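Brick Table, March

Stokau Toy Library, back room

The back room has one long table with a white top, and for most of March it was given over to building bricks. The Kandasamy donation came in two tubs, 976 pieces in all, mostly basic shapes with a few plates and wheels mixed in. Everything was washed, dried on towels and checked for cracks before it went out on loan.

A brown mat goes down first. Small pieces don't slide as much on it, and the colors are easy to tell apart against the brown. The mat came from Jultholm and has held up well. It wipes clean with a damp cloth.

Sorting is by color, then by length. Long bricks go in the shallow trays and short ones in the deep trays. Each loan bag holds 50 pieces and a printed card with the bag number. Bags with missing pieces are still accepted at the return desk, but please write the number missing on the card so we can top them up.

Bag 151 is the newest. It has basic bricks only and suits children who are just starting to build. Larger sets, including the Skiruvton farm, are kept on the top shelf and can be reserved at the desk.

Trays are open for browsing until 4 p.m. Click a picture for a larger view.
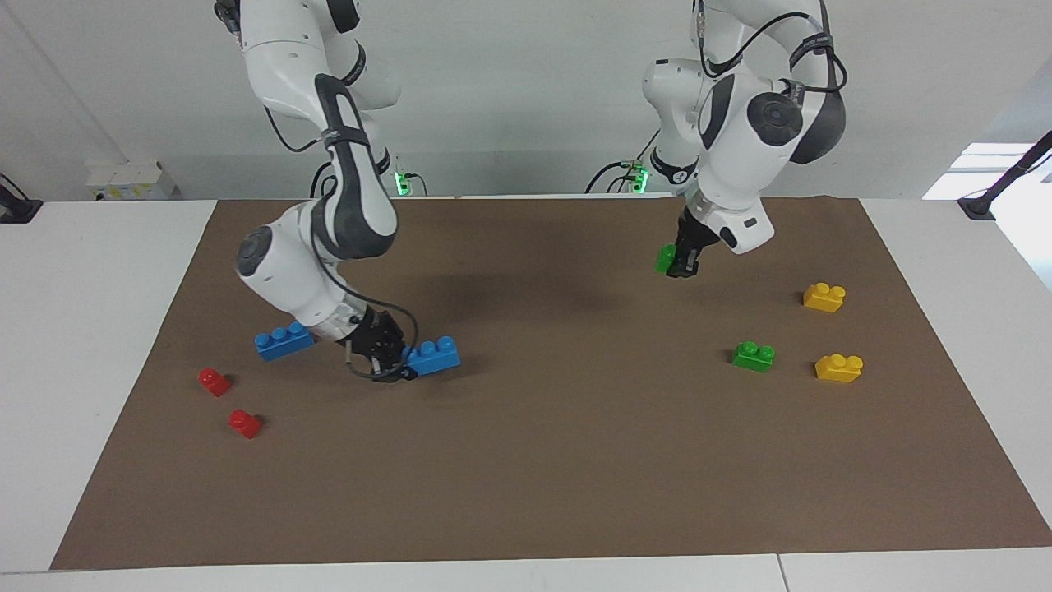
Blue, red, green and yellow bricks on the brown mat.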